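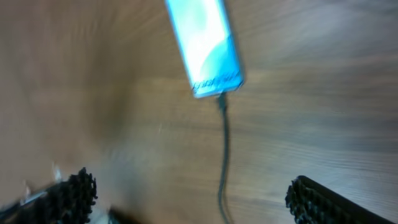 Kári Hafstein wrote in to ask whether the new reporting rules for crypto wallets cover people who only hold coins and never sell them. They do, if the coins sit with an exchange. Anyone who keeps their own keys is left out for now, though the draft says this will be looked at again in October.

The rules apply to exchanges first. Each one must send the tax office a yearly list of customers, with balances and the total moved in and out. Jutero and Damgaard have both told customers to expect a form asking for a tax number and proof of address. Jutero is giving people 14 days to reply before it freezes withdrawals – trading stays open during that time.
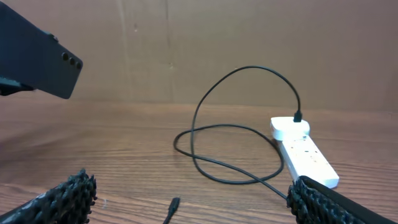

Līga Petrauskas thinks the deadline is far too short, and says she waited longer than that for the exchange to answer a simple question about fees. Several other readers made the same complaint. Damgaard has not set a deadline yet.

Of the 632 replies sent to the public consultation, 558 came from private holders. Most were against the yearly list, mainly over what happens if the data leaks. The final text keeps the list but drops the plan to include every single transaction.

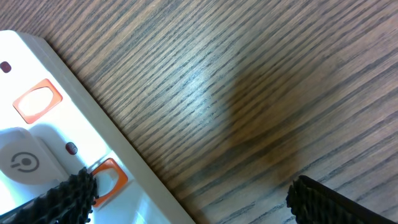
Smaller exchanges have been given more time. Drelta, which has a staff of 16, says it will need to buy in software to do the checks and may pass the cost on through its withdrawal fee. It has not said how much.

If you moved coins between two exchanges this year, save the records from both. The lists will show money leaving one and arriving at the other, and the tax office may ask you to show that it was a transfer and no sale took place.
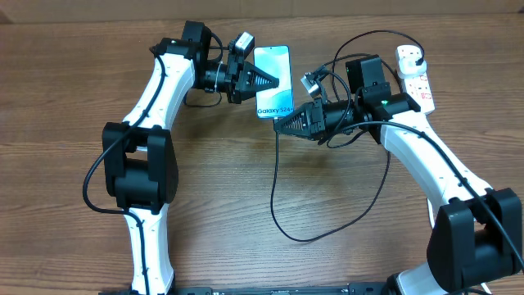
## Grarkton closes its savings product

Grarkton will stop paying interest on stablecoin deposits and has closed the product to new customers. Existing balances can be taken out without a charge. Anything left in after the closing date will be moved to the customer's ordinary wallet, where it earns nothing.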